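Filed under: Tools & Workflow, Slides, Teaching Online

Okay, a few of you asked after Saturday's workshop how I got the subtitles onto my lecture videos, and I promised a thread, so I'm writing one while the coffee is still hot. It's going to be long. Get comfortable.

Some background first. I teach a short evening course with 16 sessions, and every session has a video that students can watch afterward. For the first couple of years those videos had no captions at all, and I felt bad about it every single term without doing anything (you know how that goes).

Then in September one of my students wrote me a very kind email asking if there was a text version of anything. She does her watching on the train with the sound off. I wrote back saying yes, there would be, and then I had to go and find out how to make one.

My first attempt was typing them by hand. I opened the video in one window and a text editor in the other, and I got through 8 minutes of lecture in an entire evening. I am not a slow typist! It's the stopping and starting that gets you, and the timestamps, and the discovery that you say "so basically" before every sentence.

So I moved on to Clukel, which is a little program that listens to the audio and gives you a rough transcript with times already in it. You feed it the sound file, pick the language, and go make dinner. It runs on your own computer, so the recording doesn't get sent anywhere, and that mattered to me because there are student voices in mine.

The file you want out of it is the .srt one. If you've never opened an SRT, please do, they're charming. Each caption is a number, a line with the start and end times, and then the words, with a blank line before the next one. You can edit it in Notepad or anything else that handles plain text.

Save it as UTF-8. I'm giving this its own post so you'll remember it. I lost a good hour to apostrophes that had turned into little strings of garbage, and the fix was one dropdown in the Save As window. 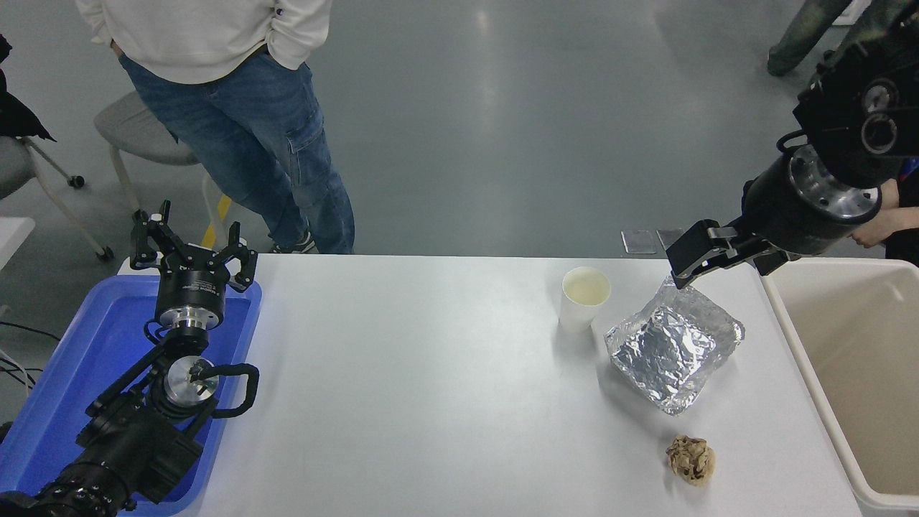
White table, blue bin, two arms.

Next comes cleanup, and this is where the real time goes. I use Sastry for it — it shows the waveform along the bottom and the captions up the side, so you can drag the edges of each one until it lines up with your voice. There's a shortcut for "split here" that I now press in my sleep.

My rules for splitting, such as they are: two lines at most, and try to break where you'd take a breath. I used to let the program decide and it would leave a lonely "the" hanging at the end of a caption, which drove me up the wall. If a sentence is long, let it run over two captions and don't worry about it.

Do go through the technical words carefully. Mine has heard "LaTeX" as "late hex," "lay techs" and, on one memorable evening, "the ex." I keep a list of the usual mistakes in a text file, 105 entries at last look, and I run find and replace down the list before I read a single line properly. Huge time saver.

Somebody asked whether to leave in the ums. I take them out, and I take out the false starts too, but I leave the jokes and the little asides, even the bad ones. If you were laughing in the video, a person reading along would like to know what at.

Also, please write in the sounds that matter. [door closes], [student asks about the homework], that sort of thing, in square brackets. You don't need every chair squeak, just the ones you react to.

Now, burned in or separate? Burned-in captions are part of the video forever. Separate ones ride along as their own file and can be switched off, made bigger, or fixed later when you find a typo (you will find a typo). I go with separate every time unless it's a short clip for a page like this one, where the player may not give people the option.

For the burned-in clips I use Naton. Load the video, load the SRT, choose a plain font, and put a dark box behind the letters. My slides have white backgrounds, so without the box the captions vanish completely. I also leave the bottom strip of every slide blank now, which took some getting used to — I had a lot of footnotes living down there.

Uploading: our course pages run on Nendska, and the captions button is hidden under "Attachments" for some reason. It wants the caption file to have exactly the same name as the video, apart from the ending. It also complains if the video itself is over 500 MB, so I shrink mine first and do the captions from the small version.

How long does it all take? A whole evening for my first full session, and these days it fits in before bed with a podcast-free house and a pot of tea. The more you do, the more you start speaking in captions, pauses and all. My "so basically" habit is much improved, thank you for asking.

I'll put my find-and-replace list up for anyone who wants it once I've taken out the embarrassing ones. And if you know a decent way to handle two people talking at once, please tell me, I've got a question-and-answer session sitting here half done and I've been avoiding it all week.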